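The Pistum kit from Drikia has been on my bench since August, and the mixed-bin picking test is where I've spent most of my time. The gripper handles rigid items well enough at 25 per cent speed. At 40 it gets careless near the divider, and mesh or netting remains the hard case - the fingers can close on the weave with no grip on the contents. Clifford Thibodeau suggested softer finger pads, which Drikia sells separately. I've ordered a set and will rerun the same bin when they arrive.
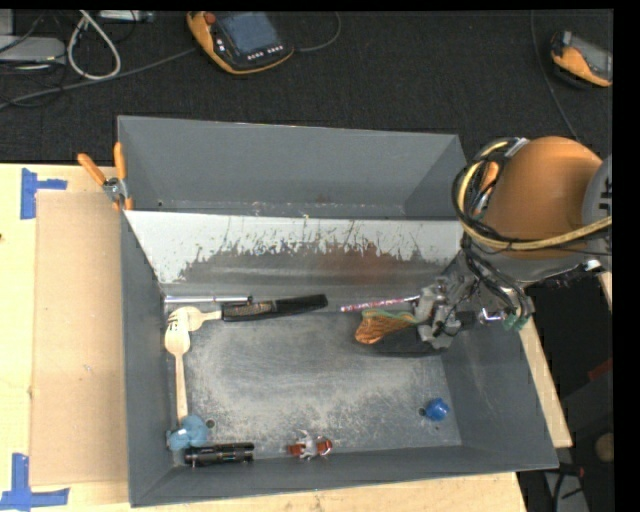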